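How to Sort Out the Pot and Lid Cupboard

Every kitchen has one cupboard that you open with your knee already raised to catch what comes out. Mine held the pots. I had lived with it for years on the theory that anything I couldn't see didn't need washing, and then one Thursday I wanted the small saucepan and got the colander, two baking sheets and a roasting rack, in that order, on my foot.

What follows took me an afternoon. It would take you less, as you won't stop to read old takeout menus.

What you need

A tape measure
Masking tape and a marker
A damp cloth
Two or three tension rods, the short kind sold for cafe curtains
Stick-on hooks rated for more weight than you think a lid has
A cardboard box labeled GOING
A clear stretch of floor or a table you can walk around

Step 1. Take everything out

Everything. The temptation is to leave the big stuff at the back and "work around it," and this is how I came to own a fish kettle for eleven years without a fish. Put pots on one side and lids on the other. Don't match them yet. You will want to, and you'll end up sitting down.

Wipe the shelf. If the shelf liner comes up with the cloth, it wanted to go. Replace it with the ribbed kind or with nothing.

Step 2. Measure the cupboard before you buy anything

Height, width, depth, and the width of the door opening, which is always smaller than the inside. Write the numbers on tape and stick it to the inside of the door. I once bought a very handsome two-tier rack that fit the cupboard perfectly and could not be put into it.

Hinges count too. Close the door slowly with the tape measure held inside and see how far they swing in.

Step 3. Match the pairs

Now you can match. Set a lid on each pot and give it a quarter turn. A good fit turns easily and doesn't rock. If it rocks, try the next one. Measure across the inside of the pot's rim if you have two that look alike, and write the size on a bit of tape under the handle.

You'll finish with a few lids that fit nothing. My brother-in-law, Isauro Ibarra, maintains that an orphan lid will find its pot if you're patient. He has nine of them. Give yours one evening to prove themselves on the frying pans (a lid that's a little too wide will sit on a skillet quite happily) and then into the box they go.

Step 4. Check the hardware

Tighten the screw under each knob. Use a screwdriver that fits, and stop when it's snug, particularly on glass. If a knob spins no matter what you do, the thread is gone and a replacement costs less than lunch. Run a finger around the rim for chips. Chipped glass goes in the box, or better, in the trash, well wrapped.

Step 5. Put the lids on their own rail

Lids are the reason the cupboard fell on me. Pots stack. Lids slide about on top of them looking for a way out.

Fit one tension rod across the cupboard near the front, a few inches above the shelf, and a second one behind it, with just enough room between them for a lid to stand on edge. Knobs face the same way. Largest at the far end.
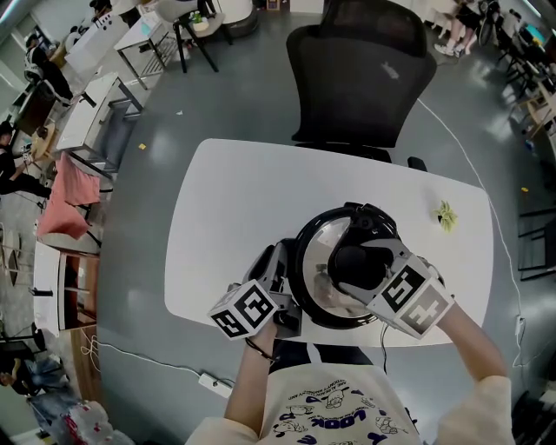 If your cupboard is too shallow for rods, use the door. Hold each lid against the inside, mark where the rim touches on both sides, and put a hook at each mark, angled in slightly. Press the hooks hard for half a minute and leave them overnight before hanging anything. I left mine twenty minutes and was woken at 3 a.m. by what I took to be a burglar with cymbals.

Step 6. Stack the pots by how often you use them

The books say to nest by size. Fine, but the pan you use every morning should never be at the bottom of anything. Keep that one by itself at the front. Nest the rest with a sheet of paper towel between any nonstick ones, handles pointing to the hinge side so the door will shut.

The stockpot can live on top of the refrigerator. It'll get dusty. Rinse it in June when the corn comes in.

Step 7. Deal with the box

Put it in the car the same day. If it stays in the hall, someone will look through it and rescue the fish kettle, and that someone will be you.

The roasting rack still doesn't fit anywhere. I keep it in the oven and take it out each time I want to bake.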